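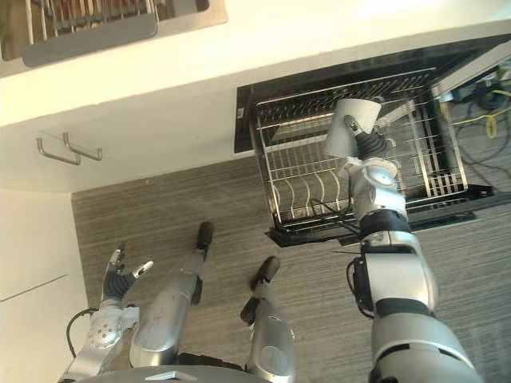

Dish racks: frequently asked questions

Which rack should I use, the drawer or the sink?
The pull-out rack under the worktop is for storage. Use the over-sink rack for anything still dripping. Cups go in upside down in both.
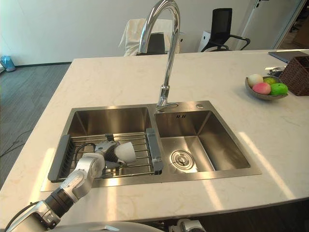 How is the Drastum rack fitted?
Rest one end support on the outer rim of the left basin and the other on the divider, then extend until both sit flat. Keep the right basin clear for washing.

How much will it hold?
The rated load is 3000 g, spread evenly. A single item should not exceed 1000 g - dry heavy pans on a cloth.
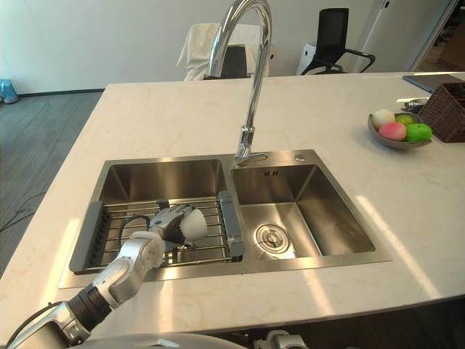
Rods can be wiped in place with a damp cloth. For a full clean, lift the rack out by its end supports, close it up and wash it in warm water. Do not use bleach on the steel.

Can it be left over the basin?
Yes. Check every 2 weeks for limescale under the supports.

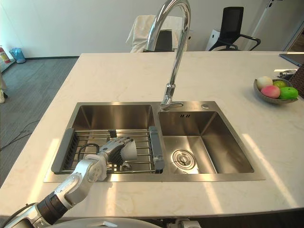 Bamlow adds that hard water leaves marks sooner, and that a little white vinegar, rinsed off straight away, removes them from the rods.

Last updated 29 April 2023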